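打印本页 | 发送至邮箱

Gokine 绒面桌使用与布置手册
第 2 节 桌面铺装与小件摆放

2.1 铺装前准备
1. 将桌子置于平整地面，四脚调平。
2. 用干刷顺绒方向清理桌面，去除碎屑。
3. 如需遮挡背景，将折叠屏风展开成折线状，立于桌子远端，屏风底部不得压住桌面绒布。

注意：屏风各片之间应保留夹角，完全拉直后易倾倒。

2.2 摆放小件
1. 纸杯杯口朝下倒扣，放在桌面后半部。
2. 扁平的盒装物品平放，靠近后侧边缘，不得探出桌沿。
3. 毛绒玩具放在纸杯前方，避免遮住后排物品。
4. 各件之间留出间隙，不得叠放。
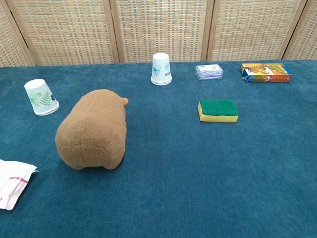
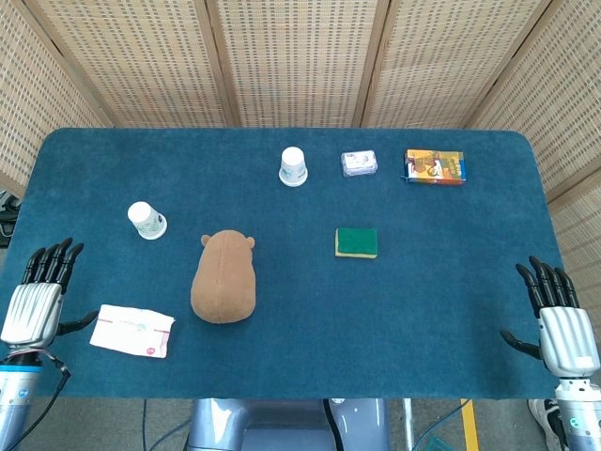
图 2-1 蓝绿色绒面桌上的小件：倒扣的纸杯、棕色毛绒玩具及彩色印刷纸盒

2.3 调整与收纳
1. 移动物品时应提起后再放下，不得在绒面上拖动。
2. 海绵类物品须干燥后上桌，绿色百洁层朝上。
3. 使用完毕，先收纸杯，再收盒装物品，最后收毛绒玩具。
4. 重新刷平绒面，罩上 Ditura 防尘罩。

小心：绒面不耐热，禁止放置热水杯或加热器具。液体洒落时用干布吸取，不得揉擦。

说明：绒面按 4,000 次刷洗设计，超过后建议更换。更换件向 Wosonik 配件部订购，订货号 1,479。

打印本页 | 发送至邮箱

读者评论

木头人：屏风放在桌子后面确实省事，但我家的地不平，垫了毡片才站稳。

xiaoyu_na：请问防尘罩可以机洗吗？手册里没找到。

老周在路上：顺绒刷和逆绒刷颜色差很多，建议第 2.1 条写明从哪边开始刷。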